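Visit report: the Nodico dyeing and finishing mill, Plokbridge
September 16, 2024
By our textiles correspondent

The Nodico mill at Plokbridge dyes and finishes woven upholstery fabric. It does no weaving. Greige cloth comes in by truck from the sister plant at Istimitz, is scoured, dyed, dried, finished, inspected and rolled, and leaves again within 11 working days if the shade is a repeat. New shades take longer. The mill opens to trade visitors twice a year, in January and in late summer, and the group is kept small enough to hear the guide over the fans.

We started at goods-in. Each incoming roll gets a ticket with the weave number, the fiber content, the loom and the intended shade. A short length is cut off the outer end and kept in a drawer until the finished roll has been accepted by the customer. Most of what we saw was polyester, with a smaller share of wool and wool blends. The two are kept on separate sides of the building from this point on, as they use different dye classes and run at different temperatures.

Scouring removes spinning oil, size and handling dirt. The polyester line is a continuous open-width washer with a row of tanks, fresh water entering at the clean end and running backward against the cloth. The guide spent some time on residual oil. Cloth that leaves the washer with too much of it will take dye unevenly, and the fault often can't be seen until the roll is dry. The mill tests one roll per batch by solvent extraction and holds the rest until the result is in.

The dyehouse has jet machines for polyester and winch machines for wool. In the jets the fabric is sewn into a loop and carried around by the dye liquor itself, under pressure, well above the normal boiling point. Disperse dyes need either that temperature or a chemical carrier, and Nodico gave up carriers some years ago on account of the smell and the effluent load. A dark shade needs a reduction clear afterward to take loose dye off the surface of the fiber. Skipping it gives a cloth that looks right and then marks a pair of light pants.

Turquoise and other bright blues got their own stop on the tour. They are among the harder shades to repeat. The eye picks up small shifts toward green very easily, and the dyes that give the cleanest blue do not always match the lightfastness of the duller ones. Large curved pieces make matters worse, as the cloth meets the light at many angles and adjoining panels may be cut from different rolls. Nodico allocates rolls from a single dye lot to a single seating order wherever the order is small enough. For larger orders it sends the customer a shade band, with one swatch from each lot stapled in sequence from reddest to greenest, so that the cutting room can keep neighboring lots together. 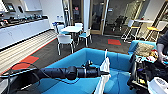
At this point one of the visitors objected that shade bands only help if the cutting room reads them, and that in contract work the seat and the back are often covered weeks apart by different shops. The reply was that the lot number is now printed on the back of the cloth at regular intervals along the selvage. It survives cutting on most panels. It does not survive on small parts such as cushion borders, and the mill has no answer to that yet.

The laboratory sits between the dyehouse and the finishing hall. It holds recipes for over 3000 shades, most of them dormant. A recipe is matched first on a bench machine, then checked on a spectrophotometer, then looked at by eye in a light booth under daylight, store lighting and a warm lamp. Metamerism is the usual reason for a rejection at this stage: two samples agree under one lamp and part company under another. The instrument will flag it, but the final decision is still made by a person at the booth. Operators' color vision is tested when they start and again at set intervals.

Drying and heat setting are done on a stenter frame supplied by Živković. The fabric is held along both edges on pins, pulled to width and passed through heated chambers. Width, overfeed and temperature are fixed by the finishing card for each weave. Overfeed is worth watching. If too little cloth is fed in, the fabric is set under tension and shrinks later, in use or at the first wet cleaning. We were shown a returned seat cover with puckered seams that had been traced to this cause.

Finishes are applied by padding ahead of the stenter or by knife coating on a separate line. The common ones are a stain repellent, a flame retardant back-coating for markets that ask for it, and a plain acrylic backing that holds the yarns in place at the seams. The acrylic adds stiffness. Upholsterers working on tight inside curves tend to prefer the lightest grade, and the mill recommends a sewn trial before ordering the heavier one.

Final inspection is carried out on lit frames at walking pace. Faults are marked with a colored thread in the selvage and entered on the roll ticket, and the customer is allowed extra length against them. Rubbing, seam slippage, pilling and lightfastness are tested on a sample from each lot. The abrasion testers run day and night. Of the 31 lots on the board the morning we visited, 2 were on hold, one for pilling and one for a shade difference between the beginning and end of a roll.

Water is the largest operating concern. Rinse water from the last tanks is filtered and sent back to the first wash. Heat from the jet drains goes through an exchanger to warm incoming water. Colored effluent is pH-corrected and settled on site before it goes to the municipal plant. Salt is not an issue on the polyester side. Sludge disposal is, and the guide said the price had gone up again.

Practical notes. Safety shoes are required and are not provided. The dyehouse floor is wet throughout. Photography is allowed in the showroom and the finishing hall but not in the laboratory. Parking is behind the boiler house, and the Istimitz weaving plant has to be booked separately.

Contact the editors | Copyright 2024, all rights reserved | Back to top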